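Bench rules for gripper arms: what we wrote down and what we changed
Speaker notes, Kheri Laizer
Slot is after the break, keep it to the time. Questions at the end, Hauke Meinecke has the second microphone.

Opening

Thank them for staying. Say who we are: the bench group at Mustel, small arms, tabletop tasks, wrist cameras. We don't build the arms. We run them, record with them and hand the recordings on to other people.

The talk is about the rule sheet taped up beside each bench. It's a house document. Say clearly that it sits under the site safety rules and doesn't replace a risk assessment or any published standard. If somebody asks which standard applies to their arm, the honest reply is that it depends on the arm and the installation, and they should ask their own safety person.

The sheet has nine rules. I'll go through the ones that caused arguments and skip the rest. Full sheet is in the handout.

Why we wrote it

Background, keep short. When we went back over the December batch there were 619 recordings. Roughly 19 had to be pulled for reasons that had nothing to do with the arm or the operator's skill. Backdrop had slipped. Object was called one thing in the log and another in the task sheet. Cable was left lying where the next task was meant to start. All of it could have been caught by looking at the bench before pressing go.

Gallik, who take the recordings from us, had asked for a written procedure more than once. Fair enough.

The surface and the backdrop

Rule 1. Grid goes down first, square to the arm base, and gets smoothed by hand. A wrinkle bends the lines, and people downstream do use the lines.

Rule 2. Green cloth is clipped, never just draped over the edge and trusted. Check the clip at the start of each session and again after any change of objects. If the cloth moves during a run, finish the run safely, write it in the log, then fix it.

Don't fix it with the arm powered and the hand inside the reach. I want to say that twice. It's the most tempting thing on the bench to reach in and tug.
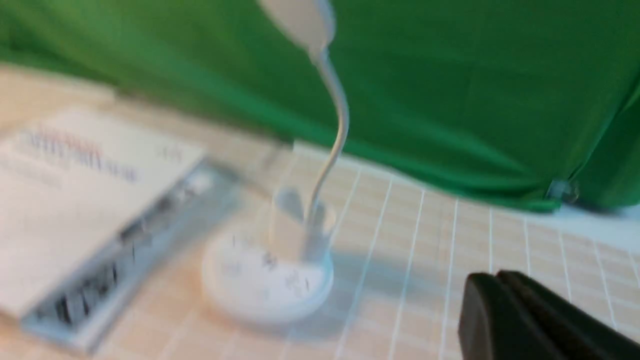 Rule 3 is speed. We had a long disagreement over this one. The arm can travel faster than the wrist camera can cope with, and on a fast swing you lose printing on boxes first, then small markings, then edges. The operators wanted to keep the fast approach for efficiency. The people labelling wanted everything slow.

What we settled on: normal speed for travel, reduced speed once the gripper is near any object, and a short pause before closing the fingers. Blurred stretches stay in the recording. We don't trim them. The labeller marks them as blurred and leaves unreadable text as unreadable. Guessing at a word from its colour and shape counts as an error on our sheet, even if the guess later proves right.

(If time is short, drop the story about the label that three people read three ways.)

Objects with cords and sockets

Rule 4. Anything that can be connected to mains power is treated as live until the operator has checked it personally. Being told by the last shift that it's fine doesn't count. Initials go in the log.

Rule 5. Power strips, lamps, chargers: the arm may push, lift or turn the body. It may not put anything into a socket or a port unless that's the approved task and the risk sheet for it has been signed. We had a request from Sang for a plugging task and it went through the full process before it was allowed anywhere near the bench.

Rule 6. Know where both ends of the cord go. A cord that runs up and out of the camera's view is still attached to something, and the arm has no idea. Trace it by hand before the run, arm stopped. If it can snag on the wrist, move it or change the path.

Mention the naming problem too. We get things that are half one product and half another, a lamp that's also a pen holder, a strip with a cup on top. The log needs one name, chosen before the session, and everyone sticks to it. Use a plain name from the parts you can see. Don't copy it off the shop listing.
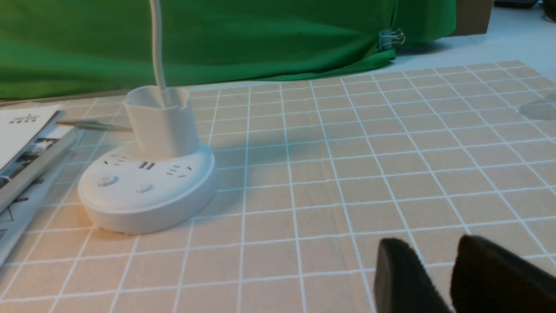
Printed matter

Rule 7. Brochures, booklets and boxes are allowed on the bench. They're useful objects, flat and awkward to pick up, and they carry real text. The rule is about what kind of print.

Allowed: product literature, published books, ordinary packaging. Not allowed: delivery labels, invoices, anything handwritten with a person's name or phone number on it. Turn the item over and check both sides. Lilora sent back a batch over one address label on the underside of a carton, and they were right to.

Text is written down the way it appears, in the language it appears in. If the cover has Chinese and English, the record has both. No translating in the text field, there's a separate field for that. If a finger covers half of a web address you write the half you can see and stop there.

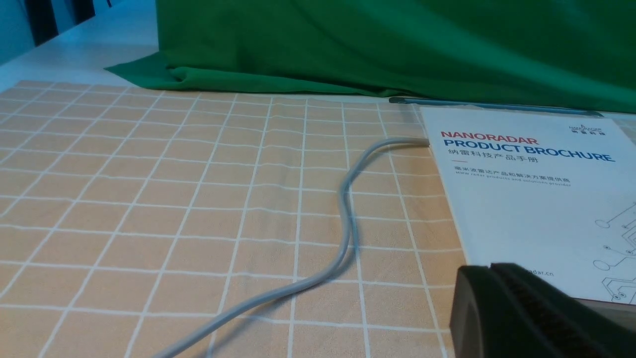

Loose cables come up again under this rule, oddly. A cable lying near paper will drag it when pulled, so the task sheet now has to state whether the paper is allowed to shift. If it doesn't say, the operator asks before starting. It cost us a few minutes a session and removed most of the back and forth with the labellers.

Stopping

Rule 8. Anybody in the room can call stop, including visitors. The operator stops first and asks after. Everyone gets shown the stop button before they're shown anything else.

Rule 9. Two people to restart after an unplanned stop. One looks at the bench, one looks at the screen, and both say it's clear. We dropped this to one person for a while when we were short-handed. I'd put that down as our own mistake and I'd like it on the record in a room like this.

What still isn't settled

- How long blurred footage can be before a run is repeated. Hauke has a draft figure, ask him.
- Whether clutter at the edges (stacks of books, cartons behind the cloth) should be logged item by item. At present it's one line.
- Who owns the sheet. At the moment it's whoever edited it last, and that should change before the next revision.

Hand over to Hauke for questions. Handouts are on the table by the door.

Related notes
Wrist camera mounting: checks before a session
Keeping a bench log that other people can read
Restart procedure, one-page version
Naming objects consistently across sites
Gripper pad wear and when to replace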